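Small-parts drawer cabinet

A small-parts drawer cabinet is a boxy storage unit with a stack of shallow drawers, used to keep loose components apart on or near a workbench. It is found in repair shops, electrical workrooms, school laboratories and home garages. The drawers commonly hold switches, fittings, clips, brackets and other parts that are too large for divided trays and too few in number to need a bin of their own.

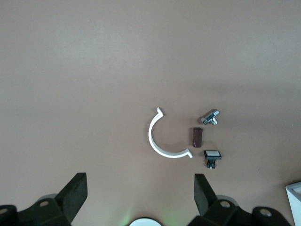
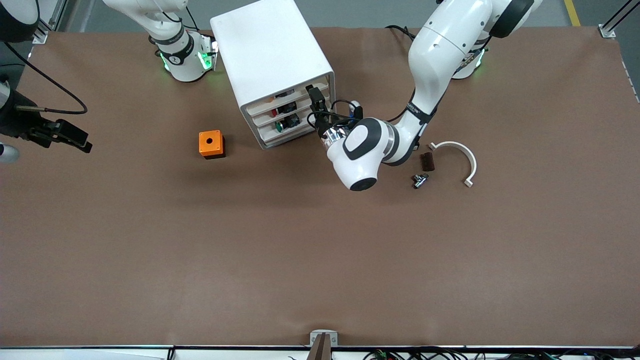

Loose parts, and a three-drawer cabinet with push buttons in the middle and bottom drawers.

Construction

The body, or carcass, is a box closed on five sides. The drawers slide on ledges molded into the side walls or on thin metal runners. Ledges are cheaper and do not jam on grit, but they allow the drawer to tip forward once more than half its length is outside the carcass. Runners normally include a stop. In cabinets without a stop, a raised lip at the back of the drawer catches on the front rail and has to be lifted over it to take the drawer out.

Drawer height limits what can be stored. Panel-mounted push buttons are the usual problem, as the contact block behind the button makes the part much deeper than its face suggests. A drawer with 90 mm of clear height takes most push buttons upright with the block attached. In lower drawers the part is laid on its side or the block is removed and stored next to it.

The Wegener pattern, common in older workrooms, has drawers of equal height. The Roken pattern places the deepest drawer at the bottom, which lowers the center of gravity and reduces the risk of the cabinet falling forward when a loaded drawer is open. Both are made in widths of 114 mm and up.

Arrangement of contents

Parts may be sorted by type, by job or by frequency of use.

Sorting by type gives each drawer one class of part. Push buttons are often divided further by color, as color generally marks function on a control panel: green for start, red for stop.

Sorting by job places everything needed for one assembly in one drawer, whatever the type. A drawer may then hold a clamp bracket, a pipe fitting and a switch together. The method is quick at the bench but makes stock hard to check.

Sorting by frequency keeps the most used parts at hand height. Rüdiger Reinholz, in his notes on bench layout for the Clillemley repair shop, recommended this method for cabinets of no more than 4 drawers and sorting by type for anything larger. Miyuki Uchida later argued that the two can be combined if the drawers are interchangeable – a drawer keeps its contents and only its position in the stack changes.

Mixed storage

Hard metal fittings should not share a drawer with switches unless a divider is used. Plated fittings scratch button caps and can bend exposed terminals. Plastic clips and C-shaped brackets may be stored with either, but should lie flat. Stacked under weight, an open bracket can spread and lose its grip.

Labeling

Labels are fixed to the drawer front, not the carcass, so that they travel with the drawer. Clear-fronted drawers are sometimes left unlabeled. Stock lists for larger stores use a drawer number followed by a part number. The Drerer system allows 1,000 part numbers per cabinet, and the last digit is reserved for color.

Maintenance

Drawers are emptied and wiped out once a year, in many shops in February when work is slow. Ledges are cleaned with a dry brush. Oil is not used on plastic ledges, where it collects dust – a little dry wax is enough.

See also: parts bin, divided tray, tool chest, control panel enclosure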